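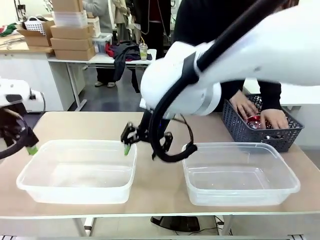

Can I keep a raw fleece in a closed plastic tub until spring?

You can, if the fleece is fully dry and has no moths in it when you close the lid. A raw fleece often feels dry on the outside and is damp in the middle, so open it and let it lie for a few days first.

Search the archive Search this list Go

Subject: Re: [Flullik-wool] raw fleece, where to keep it until washing

Dear all,

I put the short version on top for the people who read only the top. The rest is for the member who asked, and for anyone else with a fleece in the hallway.

On 11 Jan 2023, a member of the list wrote:

> Hello spinners,
>
> I am new on this list and fairly new with raw wool. In the autumn
> I bought two fleeces at the Casitz market, one white and one gray.
> They are both Undona. I did not have time to wash them and now it
> is too cold to dry anything outside. They are in the paper sacks
> they came in, in the hallway, and my family is not happy about
> the smell.
>
> I would like to put them in plastic tubs with lids and forget
> them until it is warm again. But I read on one page that wool must
> breathe, and on another page that it must be closed completely
> because of moths. Both cannot be right?
>
> Also, the gray one feels a little sticky at the ends now. It was
> not like this when I bought it. Is it spoiled?
>
> And do I need to put lavender in?
>
> Thank you for any help. I am sorry if this was asked many times.

It was asked before, but the old answers are spread over many threads and some of them disagree with each other, mine too. So I will try to write it in one place.

First about breathing. I believed this for years. Wool on a sheep is alive in some sense, but wool in a sack is not, and it does not need air. What is true is that wool takes up a lot of water without feeling wet in the hand. If you close it in with this water and then the room gets warm and cold and warm again, the water comes out on the inside of the lid and drips back on the top layer. After some weeks you have yellow patches and a smell that is not sheep. I lost a good part of a shoulder fleece in this way, the best part of course, since I had rolled it with the shoulders on the outside.

So the two pages you read are talking about two different troubles. The one about breathing is afraid of water and the one about closing is afraid of moths. If you take care of the water first, you can close the lid.

How I dry a raw fleece in winter: I put an old bed sheet on the floor of the room that we heat least, I unroll the fleece with the cut side down, and I leave it there for three or four days. I turn it one time. While it is open I go over the edges and take off everything I will never spin. This means the dirty tail parts, the belly if it is still there, and the short pieces from the second cut. Please do not keep these "just in case". They are the parts that hold the damp, and the moths like them the most. Mine go under the currant bushes.

My gray Undona weighed 1,659 grams on the kitchen scale after this work. I did not write down the weight from before, which I regret, but the bag of waste was bigger than I expected. If you sell or trade fleeces later, people will ask for the weight after sorting, so it is good to write it on a paper and put the paper inside with the wool. Write with pencil. Grease makes ink run.

About the sticky ends. It is very probably not spoiled. Undona has more grease than the books say, in my opinion, and in a cold hallway the grease gets stiff and the tips stick together like candle wax. Take one lock to a warm room, hold it in your closed hand for a minute, and then pull it gently at both ends next to your ear. If it makes a clear small sound and stays in one piece, the wool is fine. If it cracks and comes apart always in the same place, then there is a weak point, and no way of storing will repair this. You can still use it for felt or for filling.

What I would really worry about is a different kind of sticky, with small grains like sand in it that do not fall out when you shake. This can be moth eggs, or only sand. I cannot always tell the difference and I have good glasses. When I am not sure, I freeze.

Freezing works well but people do it too short or too kindly. The fleece goes in a plastic bag with as much air pushed out as you can, and then in a chest freezer at minus 20 Celsius. The small ice compartment of a refrigerator is not cold enough, and it opens and closes all day. I leave it in for 14 days. Then out for one full day in the closed bag, then in again for some days more. The idea of the warm day is that eggs which survived will start to wake up. I have read arguments that this second round is not needed. I do it anyway, it costs me nothing except an unhappy husband who wants to put his berries there.

Very important: do not open the bag when it comes out. Let it become as warm as the room first. If you open it cold, water from the air settles on the wool, and you have wet again what you dried on the bed sheet for four days. I did this the first winter.

Now the tubs. Any household tub is good if the plastic is clean, has no smell of its own and the lid closes on all sides. Clear ones are more practical than colored ones. You see the wool without opening, and you also see if there are drops on the inside wall, and this is the main sign that something is wrong. Against this, clear tubs should not stand in the sun. Keep them in a cupboard, or put a cloth over.

For size, 30 liters holds one Undona fleece without pressing it very hard. Please do not mix two fleeces in one tub to save space, even if they are from the same farm. If one has moths then both have them, and when you take out the white in spring you will be picking gray hairs from it until summer. If a lid is a little bent from years in the attic, a strip of wide tape along the edge helps. I bought mine from Bai, in the household section, and they are not special in any way. I mention the shop only for members near Casitz, as it is the one with parking.

I roll the fleece in an old cotton pillow case and put the pillow case in the tub. The cotton takes up a little moisture if some is left, and the wool does not get electric from the plastic when you pull it out. Some members use newspaper. Newspaper is good too, but it leaves gray on white wool and it becomes unpleasant with the grease. Do not wrap directly in plastic film.

In February I open each one for a look. I put my hand deep in the middle, smell the hand, close again. If the middle feels cooler than the sides I take everything out and dry it one more time. This takes one evening for all my wool, and I rather like to do it, at this time of the year there is not much else with sheep in it.

Lavender: you can put it in if you like the smell. I did not see that it stopped any moth in my house. I had a moth sitting on a lavender bag once. Cedar is the same, at least the old cedar pieces that everybody has, which have no smell anymore. The round white moth balls I would not use at all for wool that somebody will hold in their hands for many hours. The smell does not wash out in one washing, and I find that it comes back when the sweater is worn in rain.

The sticky paper traps with the moth attractant are useful to know if you have moths, but they catch only the males. One trap near the wool, not inside it. If it stays empty all winter you can sleep well.

One more thing that you did not ask. If you have a bath tub and a warm room, you can also wash now and not wait. A washed fleece is much easier to store, and moths are less interested in it. I wash in small portions, in net bags, and dry them on a rack over the bath. It is slow, but winter evenings are long. Grease that is left for a whole year also becomes harder to remove, especially from the tips, and then one needs hotter water and more soap. I would not leave the gray one longer than until next summer. The white can probably wait better, if it is from a younger animal, but ask the seller.

For the smell in the hallway I have no good advice, except that it will be gone on the day the lids are closed. My family stopped to notice it.

If someone here has kept unwashed Undona for more than two years, I would like to hear how it was to spin. I have half a fleece that is getting to this age and I am a little afraid to open it. Also if someone knows another source for large net bags with a good zipper, please write to the list and not only to me, I was asked for this by several people.

With friendly greetings from a cold kitchen,
a member in the hills above Casitz

--
To reply to everybody, write to the list address and keep the subject line. Please cut the parts of the old message that you do not need.

Flullik Wool List | Contact the list owners | Messages remain the copyright of their authors | Back to top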